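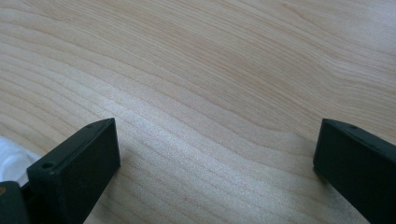

Gripper check, Tramden bench, Friday, May 30, 2025
Filled in by Abílio Arruda

Finger screws: OK. Nipped one up in April and it's held.

Pivots and bushings: OK, though I do want a proper look at the left side when I've got an hour!

Pads closing square: OK.

Release on stop: FAIL. I hit the stop at cycle 563 and the fingers stayed shut (they should open within 9 seconds, and I gave them 11). Had to cut the power and ease them apart by hand, which I don't fancy doing twice.

Pinch hazard: FAIL until the release is sorted. Hands out, please, even with the power off.

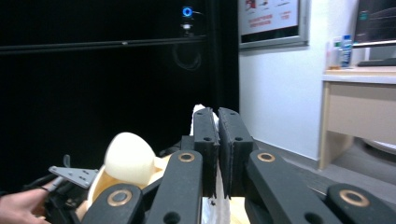 Moffat: had the same fault on the Jerkent unit, and it was the stop relay sticking. Swap it before you touch the software.

Relay ordered, tag stays on till it's in.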